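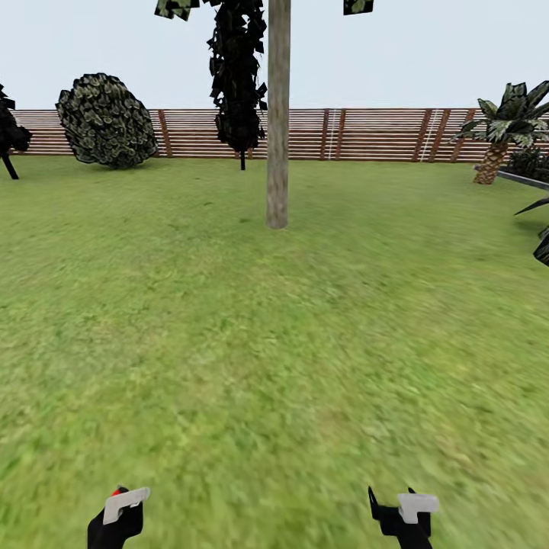

What happens to a grounds crew's working day when a robot takes over the litter round?

The crew walks less and decides more. At Birhane, the garden site we studied, the litter round used to fill most of the morning, and by June the same people were spending those hours on pruning and plant health.

4.2 Practice in the simulated garden

Before the Rurkus unit went to work, crew members steered it through a simulated garden in 109 short sessions. We were delighted by how quickly they made the tool their own! Ayana Alemayehu, the crew lead, began stopping runs to argue about approach angles, and her notes shaped the final pickup routine more than our own first draft did.

Figure 3. Gripper views from the simulated garden: (a) toward the fence, with the tree trunk near the center; (b) the grass surface between the open fingers.

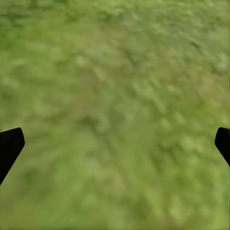

Those arguments carried over to the real lawns. Of the 200 handover requests logged in the first phase, 92 were settled by a crew member over the radio, with no walk to the machine. Workers told us they liked being asked – one said it felt like training a keen new hire. They also raised a real worry: the round had been their chance to talk with visitors, and two of them missed it. Birhane has since put a short walking shift back into the schedule, which we think is a fine outcome and one we return to in Section 5.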